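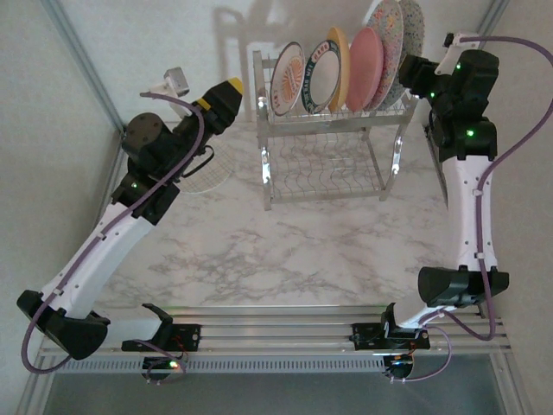 Two robot arms at a dish rack with six plates in its upper tier.

Call for Participants: Household Chores Study

The Vatum Institute invites members of the public to take part in a study of how well machines can carry out ordinary chores. The study is led by Dr Birthe Dalsgaard and Dr Parvathi Palaniappan, and is paid for by the Institute's own research fund.

Background

Claims about household robots are now common, and many of them rest on short films of a single successful attempt. The Institute wishes to know how such work looks to people who do it every day. Racking plates, folding towels and filling a shop shelf are jobs that most adults finish without much thought. A machine may manage them on one day and fail on the next, when a plate is thinner or stands a little closer to its neighbour. Our present view is that machines are not yet ready to be left alone with these jobs in a home or on a shop floor. We would like that view to be tested by people with no stake in the answer.

What taking part involves

Participants will attend 3 sessions at our Wumolia site, each lasting two hours. In the first session you will carry out a set of chores by hand at your own pace. In the second you will watch the arms attempt the same chores and mark each attempt on a printed sheet. In the third you will guide the arms yourself, with a member of staff beside you throughout. A short interview closes the final session. No knowledge of computers or engineering is needed.

Who may apply

We are seeking 64 participants aged 18 or over. Of these places, 4 are held for people who work, or have worked, in a commercial kitchen or canteen. Applicants should be able to stand for up to twenty minutes at a time; seating can be arranged on request. Please tell us if you use a wheelchair, so that a bench of suitable height can be set up. Current employees of the Institute, and members of their households, are not eligible.

Payment and expenses

Each participant will receive £49 per session, paid by bank transfer once the session is complete. Travel by bus or train will be refunded on production of tickets. Participants may withdraw at any point without giving a reason, and will keep any payment already due.

Use of information

Sessions are filmed from a fixed position above the work surface. Your hands and forearms will be recorded; your face and voice will not. Interview notes are stored under a number, and names are kept separately. A full information sheet will be sent to all applicants before any consent form is signed.

How to apply

Application forms may be collected from the reception desk at Wumolia or requested by post from Yogesh Lodhi, Study Office, Vatum Institute. Completed forms must reach the Study Office by 6 September 2022. Forms submitted in July for the pilot study remain valid and need not be sent again.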